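Chore automation

Chore automation is the attempt to hand ordinary work, such as clearing tables, folding laundry and packing boxes, to machines. It has been expected shortly for a very long time.

Status

Results depend on how tidy the world agrees to be. On the shop floor, where parts arrive facing the same way, the Beltico packing cell fills 900 cartons a shift. In the home, where they do not, the Zeveta kitchen arm cleared 76 percent of the dishes in its October trial and took 18 minutes over a table for two. Its makers called this encouraging. The dishes that remained were mostly spoons.

Laundry is harder still. The Flostura folder handles a towel in 30 seconds, provided that a person first finds the towel, shakes it out and hands it over by the corners – a job many owners had thought of as folding.

Hands

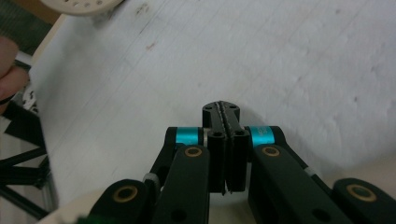 Most chore machines have settled on two fingers, a number that suits boxes and mugs and leaves buttons to the owner. Designers make up for the missing three with linkages, which keep the tips level as they close, and with surface texture. Toothed edges where the jaws meet, like the dark ridged seam between the black fingers here, are one common approach. Stains raise a separate problem. A small reddish-brown spot on a white tabletop offers nothing to pinch, and wiping calls for steady pressure over an area, a skill the Bailly counter robot is still acquiring.

See also: Dishwasher; Towel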